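Teaching robots to tidy up, one living room at a time

By Saoirse Scanlon

For years, anyone who wanted to teach a robot arm to pick up a toy needed a robot arm. Somebody had to steer it by remote control through the same motion over and over, usually at a lab bench with good lights and a few plain blocks.

The group behind Nedach, a research project based in Lulorham, left the arm out of the first step. Its collectors carry only the gripper, with a camera fixed to it, and do household jobs with it in ordinary homes. The recordings are then used to train a program that runs a real arm.

"We wanted the mess people live with," says Fionnuala Mulligan, who leads the project. "A lab table teaches the robot about lab tables."

The current task is sorting: pick up a small object from a pile and put it in a box. The collectors are told to leave the room as they find it, furniture, cables and all. They recorded 3181 attempts in 30 homes.
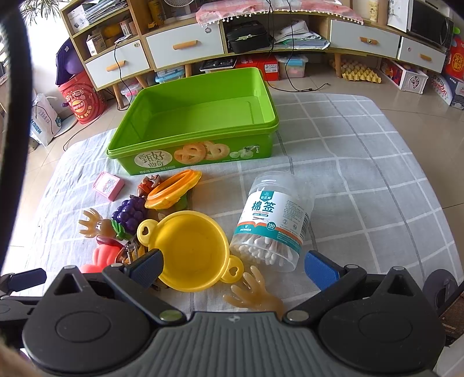
The open gripper over a yellow toy strainer, with the green storage box behind it.

Piles are hard for a robot. Objects hide one another, and something see-through, such as a clear plastic jar, can confuse a camera that has no trouble with a bright toy. Soft rubber bends when it is squeezed. Mulligan's group kept failed grasps in the data along with good ones, marked as failures, so the program could learn from both.

To find out whether the variety helped, Gervásio Quintana trained two versions. One used recordings from 3 homes, the other used the full set, and both were given the same number of attempts to learn from. He then ran each version on an arm in a home neither had been trained on, for 235 trials apiece. The version trained on more homes put the right object in the box almost twice as often.

Most of its remaining mistakes came at the moment of closing the fingers. The arm would reach the correct object and grip it too near the edge, or catch a second item along with it.

Eifion Howells, a robotics engineer at Windent who was not involved in the work, finds the comparison fair but would like to see it repeated. "It's one task and one arm," he says. "I'd want to know what happens with a drawer, or a zipper."

Drawers are next on Mulligan's list. Recording is due to start in December, with a new set of homes and a slightly narrower pair of fingers.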